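Subject: Re: [grornville-toylibrary] what to do with the red bin

On Friday Eun-seong Yeo wrote:
> Has anyone had a proper go at the play food yet? The
> Brolthorpe families are asking if they can borrow a set
> and I don't know what we've got that's fit to lend.
> Also is the soft stuff washable or do we bin it?

Hi Eun-seong and all,

Yes, me, I've made a start! I did two tubs after tea with the radio on and it was quite a nice way to spend an evening. My count for the catalogue is 86 pieces so far, and that's before the dress-ups (not my department, thank goodness).

I've been sorting by colour first and worrying about what things are later. It's quicker, and the little ones seem to like finding all the reds and oranges in together. So the red bin is getting the warm colours, with the banana in there too, and I'll fish out anything green when I do the next lot.

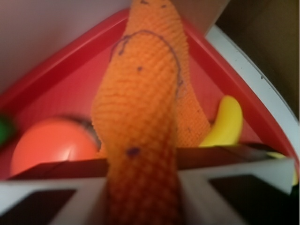 As for washing, the hard plastic pieces can go in a sink of warm soapy water and then on a towel overnight. I wouldn't soak anything soft. A damp cloth and a bit of dish soap does it, then over the back of a chair to dry. If there's pen on it, try a dab of metho on a hidden corner first in case the colour comes off as well. Please don't bin things without asking, I've got a mending bag.

For Brolthorpe, could we do six pieces of fruit, a few veg and one of the small saucepans? The Zastville set went out like that in March and came home complete.

Does anybody have spare lids?

Cheers,
Gun-woo Hyun

Comments (3)

Ji: I've got lids! Wrong size probably but I'll bring them.

playgroupmum: metho got biro off our doll's face, took a few goes though

Eun-seong: Six is plenty, thanks Gun-woo. I'll let them know.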